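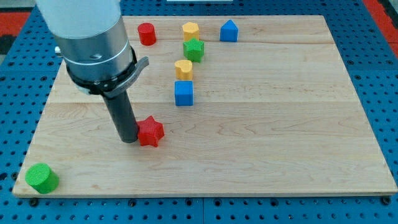

Robot arm and red star block, Ketbridge.

08/09/2020
By Sunee Sukprasert

Progress report, Brerkik Fund, access to degrees strand

Short one this time, term starts shortly and the office is half packed.

Enrolment. Target was 400 on the foundation year across Ketbridge and Pullemmont. Ketbridge is full. Pullemmont still has places in engineering and in nursing, clearing calls continue until Friday. Will send final numbers once the registry closes its list.

Teaching. 3 new lecturers appointed, two in maths, one in academic writing. Contracts signed for all. Inductions online. Writing post took far longer than planned, we had to readvertise in April.

Bursaries. First payments gone out. 6 students had bank details rejected, being re-done by hand. Paisan Hall rooms now let at the reduced rate agreed with you, though the laundry charge is still in dispute.

Library. Extended loans agreed. E-book licences for the second reading list not yet bought, quote was well over budget and we are asking for anohter.

Spend. Under on travel, over on software. Would like to move the travel underspend accross, please confirm by email.

Next report after the first assessment board.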